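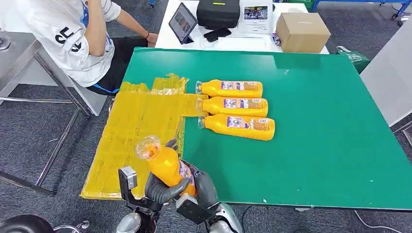
Figure 4. Yellow bottles and flattened plastic wrap on the packing table.

4.2 Does laying bottles flat save time?

Packing guides often claim that bottles should be laid on their sides, caps all one way, before they are wrapped. Sin and Fu repeat the claim in their Lambridge report, but the only support they give is a single afternoon's tally. We were not convinced, and our own counts leave us about where we started.

Figure 4 shows the flat layout, with three bottles lying one next to the other and their cap ends near or over the sheet of yellow plastic. It looks orderly. Whether it is faster is another matter. Over 475 packs, the flat layout beat the upright one on 5 of 7 days, a result that a change of packer could easily produce. Haddadin (personal communication) puts the gain down to labels being easier to check. We doubt this, as the label wraps around the middle of the bottle and can be read just as well when the bottle stands.

The wrap is the larger problem. A crinkled sheet takes up table space in either layout, and the Lambridge tally leaves out the time spent smoothing it. Until that time is recorded separately, we see no grounds for preferring one layout over the other.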